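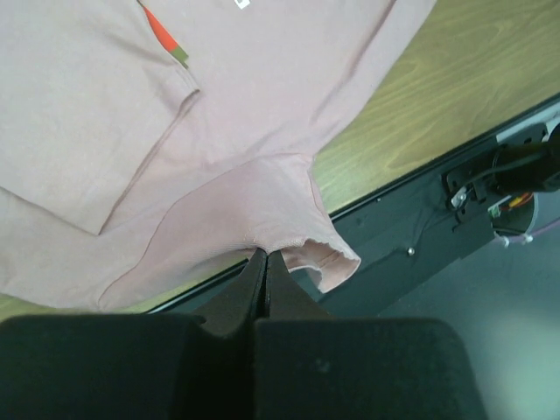
A pink cotton T-shirt, partly folded.

Clothing swap moves to the Planbridge hall

The summer clothing swap has outgrown the library basement, so this one will be held in the main hall at Planbridge. Doors open at 12. Bring clean clothes in any size, up to 30 pieces per household, and take home whatever you can use. Shoes are fine if they come in pairs - please tie the laces together.

Bethel Berhe is taking drop-offs at the side entrance all week. She asks that people sort children's things by size before they come, and leave hangers at home. Coats will be stored upstairs for the December swap.

The last swap brought in 3383 pieces. Most found a new owner on the day, and the rest went to the Lallamport shelter. Kiros Adugna drove the van and would be glad of a second driver this time.

Small repairs can be left at the mending table with Tuulikki Peltonen. She does hems, buttons and seams, but no zippers.

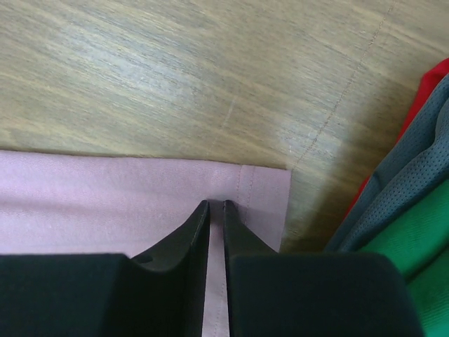

Road work on Belay Street

The east end stays closed to cars until the new drain is in. The sidewalk is open.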